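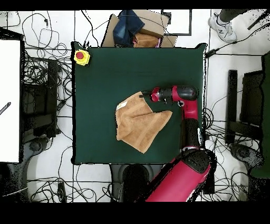 From: Hiếu Võ
To: Drovimbridge cider list
Subject: Re: stalled perry, gravity stuck

Bernadette Van Dusen wrote:
> My pear juice stopped at 1.015 after 28 days. Cellar is at 52 F.
> Yeast was one packet in 8 gallons, no nutrient. Should I repitch,
> or is this the sorbitol people talk about?

Sorbitol accounts for part of it. Pears carry a sugar alcohol that yeast can't use, so perry rarely finishes as low as cider. 1.015 is still high for that alone. Check the reading with a hydrometer before you do anything. A refractometer reads high once alcohol is present.

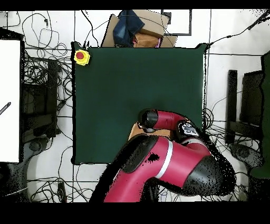 Temperature is the next suspect. Move the carboy to 65 F, swirl it gently and wait a week. If you put it on a hard, cold surface, put a mat under it first; a square one like the dark green one in the second photo is the right shape, and leaves room beside the glass for a thermometer. Don't open the airlock to check progress.

If the gravity hasn't moved by then, make a starter with fresh yeast and nutrient, and feed it small amounts of the perry until it is working well.
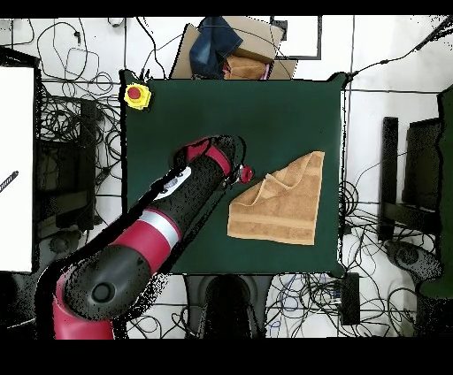

Add the starter only once it is within 8 degrees of the carboy. Hold off on sulfite until you're done.

Hiếu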